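We use cookies to remember your preferences and count visits. By continuing to read you accept this. OK

Living with one bathroom for a whole renovation

The upstairs bathroom was out of use for 67 days. I wrote the number on the kitchen calendar the morning the water came back on, and then I sat down and started this post, which I have been putting off finishing ever since. A few people asked how we managed with one small bathroom and four people, so I am going to write down what we did, what it cost in patience, and what I would change.

First, the background. Our house has two bathrooms. The upstairs one had a leak under the tub that had been going for a long time before it showed. The first sign was a stain on the dining room ceiling, the size of a saucer. By the time the plumber opened up the floor, two of the joists were soft and the subfloor came up in handfuls. What I had thought of as a weekend repair turned into a full gut job.

We hired a small outfit called Gindau. They were recommended by my neighbor Abrehet Ayele, who had them do her kitchen two years ago. She told me they were slow and that they cleaned up after themselves, and both of those were accurate. They gave me an estimate of 38 days. The extra time came from the joists, a tub that arrived with a crack in it, and a week when the tile setter had the flu. I don't hold any of that against them. I do wish I had planned for longer from the start.

The downstairs bathroom was put in by a previous owner, under the stairs, for guests. It has a shower stall that you step into sideways. We had used it mostly for washing the dog. Now it had to work for two adults and two teenagers, every morning, with everyone needing to be out of the house by eight.

The first week was bad. We had no schedule because I assumed people would sort it out, and people did not. My son showered at 7 because he always has. My daughter also wanted 7. My husband shaves at the sink and takes his time over it. I ended up brushing my teeth in the kitchen, next to the coffee maker, with the dog watching.

So we made a schedule. It was on paper, taped to the bathroom door, and it was very plain. My husband went first at 6, then me, then my daughter, then my son, who was moved to the end since his bus comes last. Showers at night were allowed and encouraged. By the second week my daughter had switched to nights on her own and the mornings got a lot easier. If I had to name one thing that made the difference, it was that switch. One person showering at night took more pressure off than any amount of hurrying.

The water heater was a surprise. It is the same heater that always served both bathrooms, so I figured it would be fine. But three showers back to back in the morning is a different load from three showers spread over two bathrooms and two hours. The last person got lukewarm water for most of the first two weeks. We started running the dishwasher and the laundry in the evening, and that mostly fixed it. 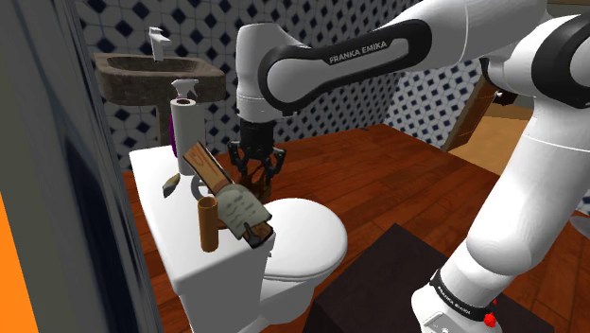

Storage was the part I got most wrong. When we cleared out the upstairs bathroom I carried everything down in boxes and tried to fit it all into a room with one narrow cabinet. You should not do this. Most of what was in those boxes was half-empty bottles, old sunscreen, and a heating pad I had forgotten we owned. In a small bathroom every flat surface becomes a shelf whether you want it to or not, and the top of the toilet tank is the first one to go. A roll of paper towels on a holder is a fair use of that spot. Anything tall and tippy is a bad use of it, as we learned when an open bottle of mouthwash went down behind the toilet. After that I set a rule that each person got one bag. It hung on a hook in their bedroom, it came in with them and it left with them. The boxes went to the garage, and when the new bathroom was finished I threw out more than half of what was in them without missing any of it.

Towels followed the same rule. There was one bar in there and it held two towels if you folded them. Four damp towels on one bar never dry, and by the third day they smell. We bought over-the-door hooks for the bedrooms, a brand called Kioko, nothing fancy, and kept the bath towels there. The only towel that lived in the bathroom was a hand towel, and I changed it every other day.

Cleaning had to be more frequent. I used to clean that room every couple of weeks, when it was just the dog and the occasional visitor. With all of us in it, it needed something every day. I don't mean a deep clean. Whoever had the last shower ran the squeegee down the walls, and whoever was home first in the afternoon wiped the sink. I did the toilet and floor twice a week. The fan in there is weak, so we left the door open whenever the room was empty, and I put a small dehumidifier in the hall. It is a Sullar and it is loud, but it pulled a surprising amount of water out of the air and we had no mildew.

Then there was the dust. Gindau hung plastic over the top of the stairs and taped it well, and it still got everywhere. Demolition week was the worst. I found grit in the silverware drawer. I changed the furnace filter after that week and again at the end, and I would tell anyone to have spares on hand. Cover the beds in the daytime too. An old flat sheet is enough.

Noise was less of a problem than I expected. I work from home part of the week, and I took my calls from the car when I had to. The crew stopped for lunch at noon every day, so I scheduled what I could for that hour.

About the money, I will only say that we set aside extra and used all of it. The joists took most of it. The new tub was covered by the seller once I sent pictures of the crack, but the delay meant paying for a second plumber visit. I had picked out a vanity from Clorkitz before we started and then had to trade it for a smaller one when the wall moved in by a few inches. That saved a little. The smaller one looks fine and holds what we need, partly because we need less than we used to.

What I would do differently:

I would make the schedule before the first day. It is an easier conversation when no one is standing in the hallway in a bathrobe.

I would sort through the old bathroom before packing it up. I moved all that stuff twice for no reason.

I would order the tub early, open the box when it arrives, and look at every side of it. Ours sat in the garage, sealed, until the day it was needed.

I would ask a neighbor about emergencies ahead of time. Abrehet offered us her bathroom in the first week and I said no thank you, we were fine. In May, when the downstairs toilet clogged on a school morning, I walked over and told her we were not fine. She gave me a key. We used it maybe three times, but knowing we had it helped.

The new bathroom is good. The floor is level, the tub holds water and keeps it where it should be, and there is an access panel in the closet so the next person can check the pipes without cutting anything open. I painted the dining room ceiling last weekend. It took two coats of stain blocker and one of regular white, and in the late afternoon I can still find the edge of the old spot if I go looking for it.

My son has gone back to showering at 7. My daughter still showers at night.

Next time I will write up the tile choices, since I got a couple of questions about the grout color and I have opinions.

Share this post (7)
4 comments

Get new posts by email. Enter your address and press Subscribe.

Contact | All text copyright the author | Back to top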